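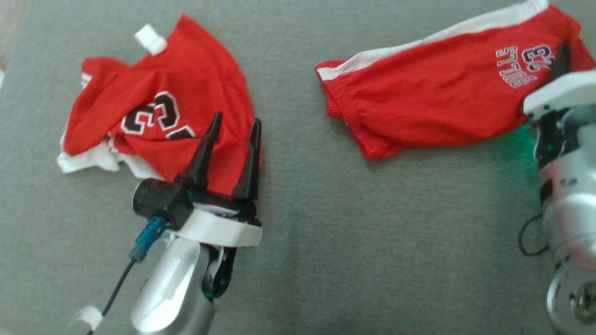

Week 5: Good practice for two-armed garment handling

Reading for this week: the Testik lab rules, sections 5 and 9, and the Pallum course notes on contact with soft goods. Bring both to the tutorial. Section numbers changed in March, so check that your copy is the current one.

1. Scope

These notes cover cloth work with a pair of arms on a soft surface such as a mat, a seat or an upholstered bench. Rigid parts are dealt with in Week 9. The Purodix rules for cell guarding still apply to every session and aren't repeated.

2. Before the arms are enabled

Record the starting state of each garment separately. "Two items, red" is not an acceptable entry. A jersey in a heap and a pair of shorts laid flat are different starting states, even when they come from the same uniform set. Use the terms on the Kong sheet: heaped, folded, flat, flat inverted. "Inverted" means that any lettering reads upside down to the head camera.

Note loose features that a finger could catch. Neck tags, drawstrings and bunched trim are the usual ones. On the garments used in this unit, the jersey's tag stands up near the top of the heap and must be listed.

Check the cable run on both arms. A cable may lie on the work surface, but it must not cross a garment or sit between the two grippers. Move each arm through its full reach by hand and check again.

3. Approach and contact

Keep one arm parked while the other makes first contact. Both arms may work together only after the first grasp has been confirmed.

Maximum approach speed over cloth is 100 mm per second. Slow down further for upholstery -- a fingertip pushed into a seat can pick up the cover along with the garment.

Choose an edge or a corner as the grasp point where one is available. White bands and hems on dark or coloured cloth are easier to pick out in the wrist view, and their corners should be the first choice. Avoid grasping in the middle of printed numbers.
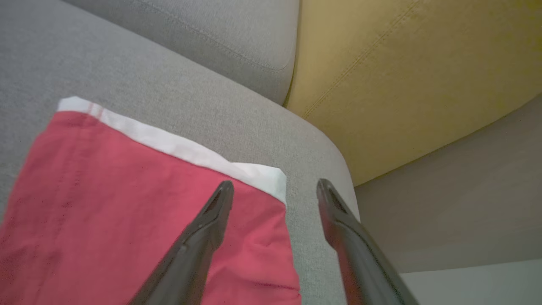 4. Reading the wrist view

Both fingertips must be visible before the gripper closes. In the view used here, the squared corner of the white band lies between the tips, a little closer to the left one. Centre the gripper on the corner before going lower.

The right tip is at the rounded edge of the seat. Treat any edge like this as a boundary: no downward motion beyond it, and no closing while one finger is past it.

5. Records

Log every attempt, including those stopped by the operator. Each entry needs the starting state, grasp point, arm used and reason for ending. Sets are closed at 400 attempts -- start a new file after that.

Logs for this unit are due December 1, 2019. Submit them as plain text, one file per set.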